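Range burner clicks and does not light: Trarker support ticket
Posted in March by Kitchen Help Desk, Cundport Rentals

Status: solved
Subject: gas range, front left burner

First message, 8:20 in the morning

Hello, I rent a kitchen from Cundport and I write about the gas range. Since the last cleaning, the front left burner clicks but the flame does not come. Sometimes it comes after 20 clicks, and then only on one half of the ring. The other burners light as they should. I did not smell gas when all the knobs are off. I opened the window before every try, as the sheet on the fridge asks.

I know that the caps must sit flat. I lifted the grates, which are quite heavy, and I looked at the caps one time, but I was not sure what I should look for. After this I put the grates back and the pans on top.
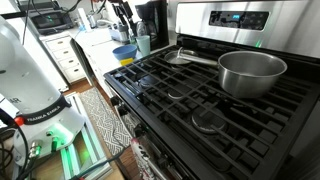 Is it safe to use the other burners while this one is not working?
It is fine if the bad burner stays off, the other flames are blue and steady, and there is no smell of gas. If you smell gas, turn off all knobs, do not touch any switch, go outside and call the gas company from there.

Steps that I tried, in order

1. I waited until the range was cold and took off the grate. I put it on a towel so it does not scratch the counter.

2. I lifted the cap and the ring below it. In the small holes there was something white and hard. I think it was starch from rice water, because the rice boiled over two times in the same week.

3. I cleaned the holes with a wooden toothpick. The first toothpick broke, so please use a thick one. I did not use a metal pin.

4. I washed the cap and the ring in 500 ml of warm water with a little dish soap, and left them there for 16 minutes. I rinsed them and dried them with a cloth.

5. I tried the burner again. It lit after 3 clicks, but the flame was still weak on the side near the wall.

6. I took the cap off again when it was cool and saw that I had put it back a little turned. There is a small tab below, and it must go into the notch. I had not noticed the notch before.

Second message, the same day at noon

The flame is now even on all sides. I let it burn for a short time with no pan and then turned it off. I still have one question, about lids. The rice boiled over with the lid on, and I would like to avoid this. I now cook with a smaller amount of water and I keep the covered pan away from the strong burner. For anything where I must add liquid during cooking, I take a pot without a lid and put it at the back, so if it splashes, the knobs stay clean.

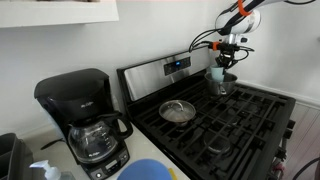 Kariuki replied that a glass lid should be moved a little to the side as soon as the water boils, so that the steam has a way out, and that the flame should then go down to low. The reply also said to wipe a starch spill the same evening, when the range is cold, before it becomes hard in the holes.

I did this with the next rice and it did not boil over. The clicking is normal now. I would only ask that the sheet on the fridge also mentions the notch under the cap. Please close the ticket.

Ticket closed by the requester.

Related tickets
Oven light stays on after the door is closed
How to set the clock on the range after a power cut
Javar descaler: how much for a drip coffee maker?
Black marks on the bottom of steel pans
Grate moves when I put a heavy pot on it

Contact Trarker support | © Trarker | Back to top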